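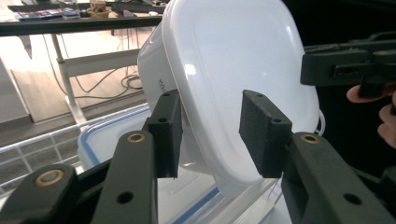

Plerkodden – estendal retrátil de parede
Marca: Pustel
Referência: 3821
Disponível em branco, cinza-claro e verde-musgo

Quem vive num apartamento com uma varanda pequena vai gostar muito deste estendal! Fechado, o Plerkodden é uma caixa estreita encostada à parede, e quando chega a hora de estender a roupa puxam-se as cordas até ao suporte do outro lado, prendem-se no gancho e está pronto. Depois de recolher a roupa, soltam-se as cordas e a mola enrola tudo para dentro (devagar, sem aquele estalo dos modelos mais antigos).

São cinco cordas paralelas, com 17 metros de estendal no total, e o conjunto aguenta até 19 kg de roupa bem distribuída. Dá para uma máquina cheia de lençóis e ainda sobra lugar para as meias.

O que mudou nesta versão
A roda do esticador ficou maior e roda bem mesmo com as mãos molhadas. As cordas têm agora uma capa lisa que se limpa com um pano – uma diferença enorme para quem mora perto de uma estrada com pó. E o gancho passou a ter uma patilha de segurança, pedida por muitos clientes da versão anterior.
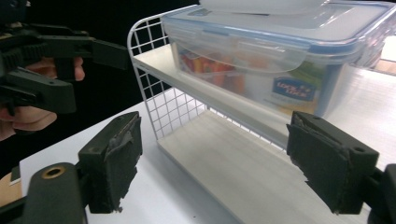
Par de dedos de pinça pretos, com o revestimento interior gasto

Montagem
O suporte fixa-se com quatro parafusos, incluídos na caixa junto com as buchas para tijolo e betão. Para pladur, é preciso comprar buchas próprias. Deixe 300 mm livres por cima da caixa, senão a tampa não abre por completo. Marque os furos com o molde de papel e confirme o nível antes de furar; as duas paredes têm de ficar frente a frente.

Na caixa
Estendal com cordas montadas
Suporte de parede com gancho
Parafusos e buchas
Molde de furação
Folheto de instruções em português

Opinião de cliente
«Montei o meu na marquise e uso-o quase todos os dias. As cordas ficam mesmo esticadas e adoro a cor verde! Só gostava que o molde de papel fosse um pouco mais grosso.» – Shahnaz Munasinghe

Entrega e peças
As cordas de substituição e o gancho vendem-se em separado. O verde-musgo está esgotado e volta em junho; as outras cores seguem do armazém Hinton. Se preferir um modelo de teto, veja também o Kandpal, com roldanas e varões.

Página atualizada a 3 de maio de 2026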